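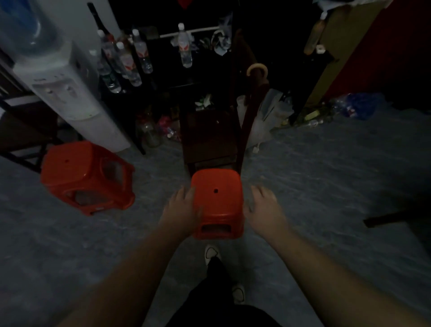
Photo : archives de l'auteur, 11 janvier

Bon, reprenons ce journal, que j'ai laissé dormir trop longtemps. Ce matin je me suis attaquée au coin de la fontaine à eau, celui que je contourne depuis des semaines en faisant semblant de ne rien voir. J'avais mis mes baskets blanches (mauvaise idée avec ce sol en béton, mais les autres étaient à l'autre bout de la maison) et je suis descendue avec mon café.

D'abord les tabourets rouges. Je les adore, ces tabourets ! Ils sont en plastique, ils ne pèsent rien, il y a une découpe rectangulaire sur le côté pour passer la main, et pourtant je les attrape toujours par les deux bords de l'assise, comme une marmite. Je les avais trouvés au dépôt Gristwood pour 24 couronnes la paire, et la dame de la caisse m'avait regardée comme si je faisais l'affaire du siècle. Ils ont tout connu, le déménagement depuis Skusbridge, les repas à rallonge, la peinture du plafond. J'ai voulu les empiler contre le mur, puis je me suis ravisée, parce qu'empilés je ne m'en sers plus, je finis par m'asseoir par terre et j'ai mal au dos pendant deux jours.

Ensuite la chaise en bois sombre, celle à haut dossier. Elle ne va avec rien, elle est trop sérieuse pour cette pièce, on dirait qu'elle attend son tour chez le notaire. J'y accroche mon parapluie rouge foncé, par sa poignée recourbée, et du coup je l'oublie à chaque averse. Il faudrait une patère près de la porte. Je l'écris ici pour la troisième fois au moins, je crois que j'en parlais déjà en février dernier.

La fontaine, maintenant. Le meuble du bas est tout barbouillé, et je n'ai pas le courage. J'ai passé un coup de chiffon sur les petits robinets et j'ai décrété que ça suffisait pour aujourd'hui. La recharge de la bonbonne coûte 63 couronnes chez Blackwood, livraison comprise, et ils montent rarement jusqu'ici quand il gèle, alors je surveille le niveau comme une avare.

Et puis les bouteilles ! L'étagère du fond en est pleine, des bouteilles d'eau transparentes à étiquette rouge que je garde « au cas où ». Au cas où quoi, je me le demande. Pour le sirop, pour arroser, pour une panne d'eau comme celle d'Ernach, quand on faisait la queue avec nos bidons. J'en ai pris une, je l'ai regardée, je l'ai reposée. Il y a aussi une grande bouteille en verre sombre que je ne veux pas jeter, elle ferait un joli vase pour des branches, ou un pied de lampe si je trouvais une douille à la bonne taille.

Il fait sombre dans ce coin, je pense que c'est ça qui me décourage. Une ampoule plus forte, et peut-être que j'aurais envie de m'y tenir le soir avec un livre, les pieds sur un tabouret. À voir quand la paie sera tombée.

Le café était froid quand je l'ai retrouvé. Demain : le chiffon, le vinaigre, le bas de la fontaine. Et acheter la patère.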